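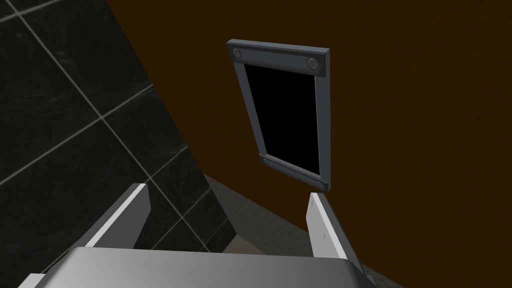
Handout 4: Reading a Tennis Score (and Writing One Down)

Sports Reporting, Tustusville evening program
Instructor: Ashton Paewai

Last time half the class handed in match reports in which the loser won. Let's try to get that down to a quarter.

The basics
A game goes 15, 30, 40, game. Please don't ask me why it isn't 45. At 40-all it's deuce, and a player then needs two points in a row. Six games take a set, provided you lead by two. At 6-6 most events play a tiebreak, first to seven points, again by two.

Writing it
The winner's score comes first in every set, including the sets the winner lost. So 6-4 3-6 6-2 means the winner dropped the middle one. A tiebreak set is 7-6, with the loser's tiebreak points in parentheses: 7-6 (5). Readers can work out the seven for themselves.

Worked case
Parken and Dubey meet in our practice match. Parken takes the first set 6-3, loses the second in a tiebreak in which she wins four points, and takes the third 6-4. You write: Parken beat Dubey 6-3 6-7 (4) 6-4. Three of you wrote "Dubey fell to a win." I have kept those papers.

Words to watch
A break is a game won against the other player's serve. A break point is only the chance of one - plenty of them come to nothing, and a good report says how many.
"Seeded 12" is a place in the draw. It is not the same as being ranked 12 in the world.
"Battled" may be used once per report. "Epic" may be used once per career.

For next time
Watch the Pivine final from July (link on the class page) and file 1000 characters, score in the first sentence. You have 20 minutes from match point. The desk won't wait for your opening metaphor, and neither will I.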